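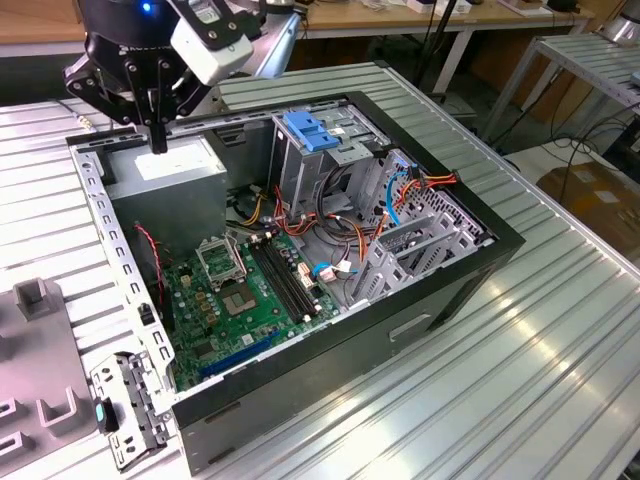 On January 8, 2018, Rocío Garrido wrote:

> Before anyone orders anything for the old towers, can we agree to strip
> them all first? I spent 17 on memory in April for a machine that turned
> out to have a dead board. Also, who has the small screwdrivers?

Hi Rocío, hi all,

Yes please, strip them all! I love this part — side panel off, case flat on its side, and suddenly you can see what you've got. The one on the bench has its processor and memory out already, so look at the socket before you touch anything else (bright lamp, low angle). Bent pins show up as a break in the pattern.
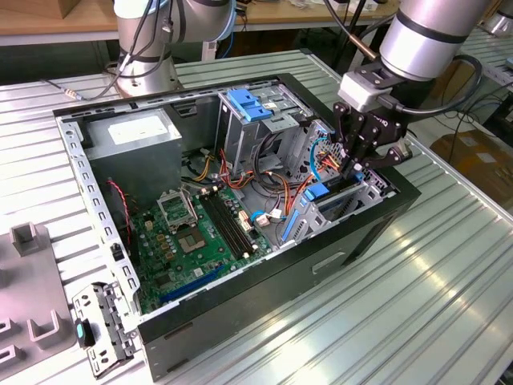 Then the power cables. I'd tie back the red, orange, yellow and black bundle before reaching for the board screws, it gets into everything. The blue latches on the drive cage are plastic and old, so go easy, and keep any that come off. Petridis wants 11 for a spare set!

Small screwdrivers are in the Tarnach box, second shelf. Achilleas, could you bring your power supply tester? I can do the whole afternoon.

Evanthia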